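3.2 Trays and Item Placement 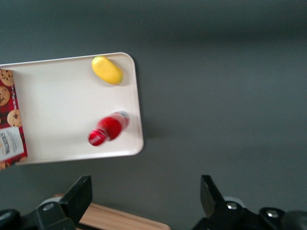 Shared trays are among the oldest ways of keeping small household goods together, yet they have received little attention in studies of domestic storage. Shelves and cupboards impose an order of their own: things stand upright, in rows, with one side facing out. A tray imposes almost nothing. Items may be laid down at any angle, and the rim is the only limit on where they go. For this reason the tray was chosen as the basic unit of the Sarkell placement study.

Each layout combined items that differ in shape and in the way they come to rest. Packaged food in flat boxes tends to be placed first and to fix the position of everything else. Rounded items are placed later and are often set close to the rim. Bottles are the least settled category, as they may be stood up or laid on their sides, and participants in the pilot round differed widely on this point. Figure 2 gives one layout with all three kinds: a cookie box lying flat at the left, a yellow oval item near the upper right corner of the tray, and a small red bottle on its side below it.

The coding scheme was drawn up by Rekha Upadhyay and revised after the pilot by Vivek Katiyar. It records three properties for each item: its nearest rim, its posture (upright or lying), and the direction of its long axis where one can be made out. Distance between items was not measured. Early trials showed that coders agreed poorly on distance when items had rounded outlines, and the measure was dropped before the main round began in August.

The full set contains 1187 layouts, with 3591 coded items, supplied by 155 participants. A further 12 layouts were set aside before coding because the record sheets were incomplete. Participants were told to put the items down as they would at home and were given no time limit. They were not told which properties would be coded.

Figure 2. A tray layout on a gray surface. The long axes of the yellow item and the bottle both run diagonally, in different directions; the bottle was coded as lying, with the right rim as nearest.

Where an item was near two rims, as often happens in a corner, coders entered both – the shorter distance first – and the second entry was used only in the corner analysis reported in Section 4.1.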